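Home | Kitchen | Pantry | Workshop | Garden | Ask a Question

Homemade Vinegar From Leftover Wine (and What to Do With All of It)

13th May, by the Skamitz Kitchen page

I have been making vinegar on top of my fridge for years now and I still get a little thrill every time I lift the cloth and that sharp, apple-y smell comes up at me! If you ever pour the last third of a bottle down the sink, please stop. You're pouring out salad dressing.

Start with a wide jar, the wider the better, since the whole business needs air. A half-gallon glass one is perfect. Wash it in hot soapy water, rinse it well and let it dry. Pour in two parts wine to one part water (wine straight from the bottle is usually too strong for the culture to be happy) and add a good splash of raw, unfiltered vinegar with the cloudy stuff still in it. Shake up that store bottle first so you get plenty of cloud. Cover the jar with a double layer of tight-weave cloth and a rubber band. Cheesecloth is too open and fruit flies will walk right in, ask me how I know.

Then find it a warm spot out of the sun. Mine sits where the back of the fridge gives off a bit of heat, but a high shelf works fine. Give it a gentle stir for the first few days and then leave it alone. A skin will form on top, thin at first and then rubbery, and that's the mother. It looks awful and it's wonderful. If she sinks, no problem, another one will grow. Fuzzy spots in green, black or white are a different story: that's mold, and the whole jar goes out.

My February batch of red took the longest of any I've made, because the kitchen was freezing, and I almost gave up on it. Don't give up on a slow jar! Smell it once a week. When the boozy nose is gone and it makes the sides of your tongue curl, it's ready.

Straining and bottling

Lift the mother out with clean hands or a wooden spoon and drop her in a small jar with enough vinegar to cover. Strain the rest through a coffee filter. It is slow, so go do something else. For a clearer vinegar, let it stand overnight in the fridge and pour off the top, leaving the sludge behind.

Save your empties all year for this part. Colored glass is great for vinegar you plan to keep a while, and a narrow neck means it pours in a nice thin stream. Soak the labels off in hot water with a spoonful of baking soda, scrape with an old plastic card, and rub any leftover glue with cooking oil.

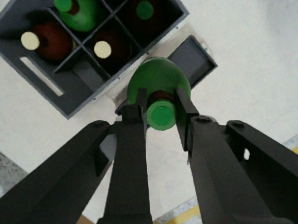
Corks and plastic-lined caps are both good. Plain metal caps aren't, they rust and you'll taste it. Fill to just under the neck, write the type of wine on a strip of masking tape, and let it rest in a dark cupboard for a month or two if you can stand to wait. Young vinegar is all elbows. It softens up beautifully.

One caution, and I do mean it: homemade vinegar varies in strength, so please don't use it for canning or shelf pickles. Keep the store kind for those. Yours is for dressings, pan sauces, quick fridge pickles, and a spoonful in a pot of lentils right before serving (so good!!).

White wine makes a lighter one that I love with sliced cucumbers and dill. Sparkling works too, once it's gone totally flat. And if you end up with spare mothers, pass them on in a jam jar to anybody who'll take one. I've got three in the fridge right now waiting for homes.

Recent in Pantry

Getting the Onion Smell Out of a Cutting Board
Dried Beans: To Soak or Not
34 Things to Do With Stale Bread
Cleaning a Cloudy Carafe With Rice
Herb Salt in 14 Minutes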